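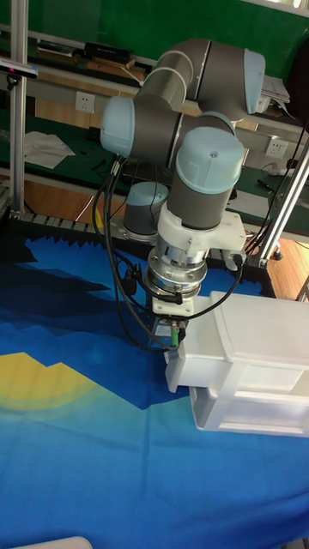 Ein Roboterarm weiß von sich aus nicht, wohin er greifen soll. Das rechnet ein Programm für ihn aus. Im Labor in Trurnthorpe heißt dieses Programm Lellus.

Zuerst kommt das Sehen. Lellus sucht im Kamerabild nach Kanten und Flächen, 30-mal in der Sekunde. Dann kommt das Planen: Das Programm legt einen Weg fest, auf dem der Arm nirgends anstößt. Ein Weg besteht aus fast 660 kleinen Schritten -- und jeder sagt den Gelenken, wie weit sie sich drehen sollen.
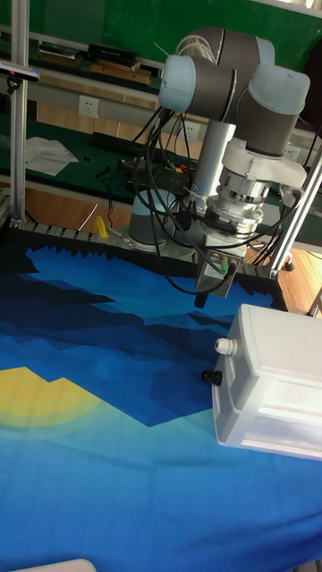

Was macht das Programm, wenn der Weg versperrt ist?
Es hält den Arm an, schaut noch einmal hin und rechnet einen neuen Weg aus.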